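Ticket 2318: Vegan filter in Casent planner returns recipes with dairy
Opened: 27 August 2020
Product: Casent meal planner, web version
Status: Resolved

Reported problem
With the Vegan filter switched on, my weekly plan still includes the Nisham capsicum bake, which lists butter in the topping. I have cleared my favourites and rebuilt the plan. The bake comes back each time. The same thing happens on my tablet.

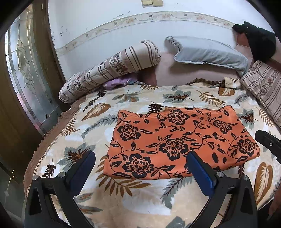
Steps tried
1. Logged out and back in. No change.
2. Turned off "Include similar recipes". No change.
3. Changed servings from 4 to 8. The bake stayed in the plan, but the topping now read "vegan spread".
4. Changed servings back to 4. Butter again.

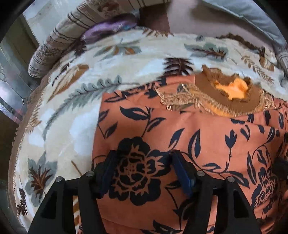
Black roses on orange fabric

Support reply
Thanks for the detail in step 3. The bake is stored as two versions, one for each serving size. The larger one was edited to be vegan and the smaller one was not. The Vegan label sits on the parent recipe, so both versions pass the filter. We have reproduced this on a test account.
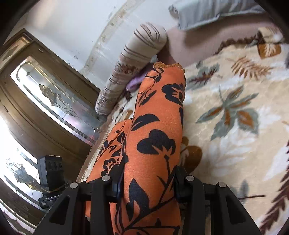 The Belell lentil loaf has the same fault, with honey in the glaze of the smaller version. Both recipes have been hidden from vegan plans while the ingredient lists are checked. The oven setting is 180 degrees in both versions and doesn't need changing.

Customer update
The bake has gone from my plan. The Kolář dumplings have taken its place and the ingredients look fine. The shopping list still has butter on it, though.

Support reply
The shopping list is saved separately. Open it, choose Rebuild from Plan and save. Anything you typed in yourself will be kept.
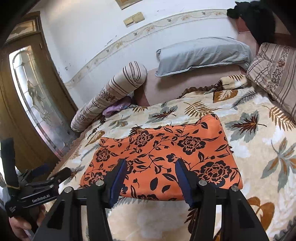 Floral fabric on a leaf-patterned blanket

Customer update
Rebuilt the list and the butter is gone. Happy to close.

Resolution
Labels moved from the parent recipe to each serving size. Remaining recipes to be relabelled in the October release.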